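Search this site... Go

Renting a Room at Prilberg House -- Your Questions
Updated January | by the front desk

How do I book?
Email is best. Give us the hours, how many people, and whether you need the kitchen. Phone works too but we're often away from it before 10 am.

What does it cost?
The Radasberg Room is $62 an hour, two hour minimum. The small room is less, ask. Deposit is $300 for parties, none for meetings. You get it back within 9 days if the room's left OK.

Can I come look first?
Yes please do. Afternoons are easiest. Takes five minutes.

What furniture is there?
Depends on the room. Folding chairs in the hall closet, help yourself. Tables can be moved but lift, don't drag -- the floors scratch. Small stuff like vases and picture frames can go on the shelf while you're here. Just put it back after.
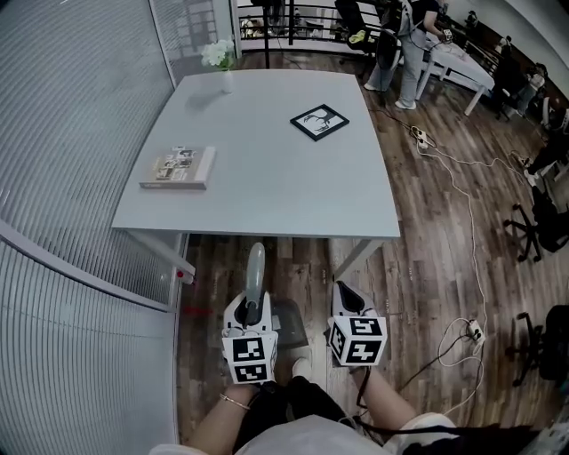
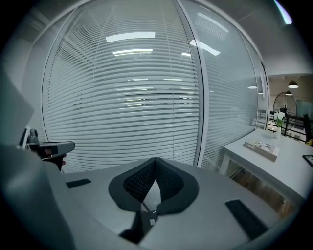
Can I bring my own food?
Yes. Or use Vlček, the bakery accross the street, they'll carry trays over if you order a day ahead. No open flames, so no chafing dishes with fuel cans. Electric is fine.

Alcohol?
Beer and wine OK at private events. Not for sale. No kegs.

Where do people park?
Lot behind the building, shared with the Firnar dance studio. Fills up early evening. Street parking is free after 6 pm on our side only -- check the signs, they do ticket.

Is it accessible?
Ramp at the side door, restroom on the same level. The upstairs room is stairs only, sorry. Tell us if you need the side door unlocked.

Can I tape things to the walls?
No tape, no tacks. Removable hooks only. Nothing on the glass at all please, it takes forever to get the glue off.

How late can we stay?
Music off at 10 pm, everybody out by 11. Clean up time counts as part of your rental so book enough hours.

What if I have to cancel?
More than 5 days out, full refund. Less than that we keep half. Moving to another date is free one time if the room is open.

Do you have wifi?
Yes, password is on the card by the light switch. Its slow upstairs.

Lost something?
We hold things until the end of the month, then they get donated. Email with what it looks like.

Contact the front desk | © Prilberg House | Back to top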